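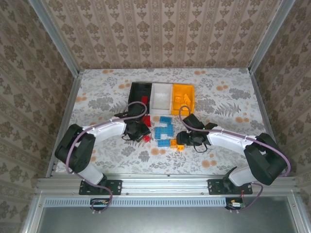
Cao 那边的第一句话是，别急着谈单价，先告诉我一个工位到底要花多少钱、以后换夹爪算谁的。这个问题我们这两个月听了太多遍，所以今天这篇新闻稿我就不绕弯子了，直接从预算讲起。

**Sornetti 推出双臂分拣工位采购计划，即日起接受预订**

5月13日（星期五）——我是 Sornetti 的产品负责人，这次的稿子由我自己来写（公关同事看完只改了两个错别字，谢谢！）。我们和集成商 Destska 一起，把双臂桌面工位的报价方式重新做了一遍。以前客户拿到的是一张长长的零件表，机械臂一行、电路板一行、线缆又一行，财务看得头大，工程师还得陪着解释。现在按工位报价，一个工位一个价，里面包括两条机械臂、夹爪、铝型材框架、控制板和首次安装。

入门配置的月租是600欧元，最短租期10个月；想直接买断的客户，我们会另发报价单。从下单到进场是65天，这个数字我跟 Destska 来回磨了好久，他们最后同意写进合同里，我挺高兴的。

再说说场地。很多人问我要不要先改造车间，我的建议是先拿一张桌子的面积来规划，把任务定小一点，比如按颜色把积木块分到几个料盒里。任务小，夹爪选型就简单，后面要加预算也说得清楚。料盒、桌布、围板这些东西不在报价里，请各位自己留一笔钱，别像我们第一次做预算那样全忘了……
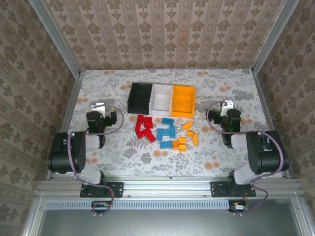 双臂工位与红、蓝、橙三色积木，后方为黑、白、橙黄色料盒。

首批开放130个工位，先在 Trondano 的仓库备货，按签约顺序发。同一家客户可以分两批提货，第二批的价格跟第一批一样，这一条是老客户争取来的，我觉得很合理，就一并写进来了。

维护费也顺便交代一下：租用期间的夹爪和线缆更换由我们承担，买断客户从第二年起按年签维护合同。Cao 问的就是这一条，答案已经写在租赁合同的附件里，字号还特意调大了。培训安排在安装当天，操作员和采购都欢迎来听，尤其是采购！你们坐在旁边看一下午，下次审批的时候我们双方都能省不少邮件。

想要报价单或者合同样本，请联系 Sornetti 销售部，来信时写明工位数量、租用还是买断，以及希望进场的月份。媒体需要图片和技术资料，也可以找同一个部门，我们会转给对应的同事。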